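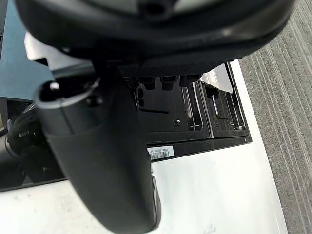
## Section 4: Setting your tire pressures and dampers for a first track day

Okay, you've got the Ploltine coilovers on the car, the ride height is where you want it and you've had it aligned (if you haven't, go back to Section 3, because nothing in this part will make sense with the toe pointing every which way). Now we get to the bit I like best, which is getting the car to feel good on a real circuit with you in it.

I wrote this section after two seasons of running my own hatchback on these dampers at Bretham, and I've rewritten it more than once when people emailed to say a step was confusing. If you have the printed copy that came in the box, this replaces it. The old one had the rebound clicks backward in step 9, sorry!

### What you need

- A decent tire pressure gauge with a bleed button. Use the same one all day. Two gauges will disagree with each other and you'll chase your tail.
- A pump or a small air tank
- The adjuster key from the Ploltine kit
- A torque wrench and the right socket for your lug nuts
- A notebook and something to write with. Your phone will work, but my hands are always filthy and the screen hates it.
- Painter's tape and a marker

**Caution:** These steps are for a closed course with marshals and a proper briefing. Please don't try to feel out a damper change on the road home. You won't be going fast enough to learn anything unless you're going way too fast to be there.

### Before you leave home

1. Check the tires. Look at the inner edges as well as the outer ones, which means turning the wheel to full lock at the front and lying on the ground at the back. If you see cords, cuts or bulges, you're done until you have new tires.

2. Set cold pressures to the number on the door sticker. Don't try to be clever yet. The sticker pressure gets you to the track safely and gives you a known place to start.

3. Find full soft on each damper. Put the key in the adjuster and turn counterclockwise until it stops. Go gently. It's a little needle and seat in there, and if you lean on it you will damage it (ask me how I learned that one).

4. From full soft, turn each front adjuster clockwise four clicks. Do the same at the rear. That's your baseline, and it's where I'd like you to spend the whole first session no matter how tempted you get.

5. Write it down. I put a strip of painter's tape on top of each strut tower with the click count on it, and I still copy it into the notebook because tape falls off.

**Note:** If one adjuster feels gritty or won't click at all, stop there and get in touch before you drive on it. Some clicks are quieter than others and that's fine. You should still feel each one through the key.

### At the track, first session

6. Torque the wheels. Do it with the car on the ground, in a star pattern, to the figure in your owner's manual. Then do it again after the session once the wheels have cooled off a bit. I know it's boring.

7. Empty the car. Floor mats, water bottles, the sunglasses in the door pocket, the tire gauge you just used. A rolling bottle under the brake pedal is the scariest thing that has ever happened to me in a car and it happened in the pit lane at walking speed.

8. Drive the first session at a pace where you can talk out loud. Really talk, to yourself or your instructor, corner by corner. If you run out of breath or words, back off. You're trying to get heat into the tires evenly and find out what the car does when you ask it for small things. Brake in a straight line, release the pedal slowly as you turn, and wait until you can start unwinding the wheel before you squeeze the gas.

 While you're out there, pick 2 corners to pay attention to. One slow, one quick. At Bretham I use the hairpin and the long left behind the paddock. You can't judge the whole lap on your first time out, but you can remember two corners, and those are the ones you'll be writing about when you come in.

**Caution:** Use your last lap to cool the brakes down, and don't pull the parking brake when you stop. Leave a manual in gear or put an automatic in park, and chock a wheel if the paddock slopes. Hot pads clamped on a hot rotor can leave a patch of material behind, and you'll feel it thumping through the pedal all afternoon.

### Reading what the car told you

9. Take hot pressures as soon as you park. Start with the tire that works the hardest. On a clockwise track that's usually the left front. Write all of them down before you bleed anything.

10. Bleed down to your hot target. Your tire maker will have one, so use theirs. If they don't give one, keep left and right matched across each axle and change a little at a time. Please don't copy the number from the guy parked next to you. His car is a different weight on different rubber, and there's a fair chance he copied it from somebody too.

11. Now write down how your two corners felt, in plain words. "Front slides wide on the way in" is perfect. "Nervous" is less useful. Try to say where in the corner it happened: while braking, on the way in, in the middle, or on the way out.

12. Work out if it was you or the car. I'm not being mean! Most of what I blamed on my dampers in my first season was me turning in too fast and then adding more steering when the front gave up. If the car pushes wide on the way in, try braking a touch earlier and coming off the pedal more slowly before you reach for the key. If that fixes it, you just saved yourself an adjustment.

### Making a change

13. Change one end only, and go 2 clicks at a time. One click is hard to feel when you're new to it, and anything bigger can jump right over the good setting. Always do left and right the same.

14. Use the table as a starting point. It's what works on the cars I've driven, and yours may want something a little different.

| What you feel | Where in the corner | Try first | If that doesn't help |
|---|---|---|---|
| Front pushes wide | On the way in | Brake earlier, release slower | Front 2 clicks softer |
| Front pushes wide | On the way out | Wait longer for the gas | Rear 2 clicks stiffer |
| Rear steps out | While braking | Smoother first touch of the pedal | Rear 2 clicks softer |
| Rear steps out | On the way out (rear-drive) | Less gas, more patience | Rear 2 clicks softer |
| Car floats over crests | Anywhere | Check your click counts | Both ends 2 clicks stiffer |
| Car skips on bumps | Middle | Check pressures aren't too high | Both ends 2 clicks softer |

15. Go back out and drive the same way you did before. Same pace, same lines, same two corners. If you make a change and also decide this is the session you're going to be a hero, you won't know which one made the difference.

16. If it's worse, put it back. Go all the way to full soft and count up again to the old setting, so you know you're really there. I lose count halfway through all the time, usually when someone walks over to say hi.

**Note:** The Ploltine adjuster changes rebound and compression together. If you've come from the Brodanik kit, which has them on separate knobs, your old numbers won't carry across at all. Start from the baseline like everyone else.

### A bit about which wheels drive your car

I get asked for separate instructions for front-drive and rear-drive cars, and I've never written them. The steps are the same. What changes is which tires you're likely to be overworking.

In a front-drive car the front tires do the steering, most of the stopping and all of the pulling, so they get hot and greasy first. Watch those hot pressures closely and don't be shy about taking a slow lap in the middle of a session to let them come back. A slightly stiffer rear often helps the car turn.

In a rear-drive car I'd leave the rear softer than your pride wants. You need it to squat and grip when you get on the gas, and a rear that's too stiff in the rain is no fun whatsoever. My friend Ilango Panicker, who tested the first sets for us in his old coupe, ended up only 3 clicks from full soft at the back and he's quicker than me pretty much everywhere.

All-wheel-drive folks, start at the baseline and be extra gentle on the way in. These cars will cover for you on the gas, but they can't do a thing for you under braking.

### If it rains

17. Go to full soft at both ends, then come up two clicks. Soft is your friend in the wet.

18. Recheck your hot pressures. The tires won't get as warm, so they won't gain as much, and a cold setting that was right in the sun may end up too low. Add air in small steps until you're back near your target.

19. Stay off the painted curbs. Stay off the normal dry line through the corners too if it's shiny with old rubber. Try a car's width further out and see if there's more grip.

### Before you drive home

20. Put the tires back to the door sticker pressure once they've cooled down. You bled air out while they were hot, so they'll be low now.

21. Set the dampers back to your road setting and change the tape to match.

22. Torque the wheels one more time and take a good look at the brake pads through the spokes.

23. Check around each damper body for oil. A light film near the seal is normal on a new kit. A drip or a wet streak down the body isn't, so take it easy going home and send me a picture.

The spare adjuster key is part number 736 if you lose yours, and the Namboodiri shop at Bretham usually has a few behind the counter. I'm planning to add a page on corner weights in April, once I've got the scales back and can take some proper readings.

Last changed 28/02/2020. Section 5 covers spring swaps and helper springs.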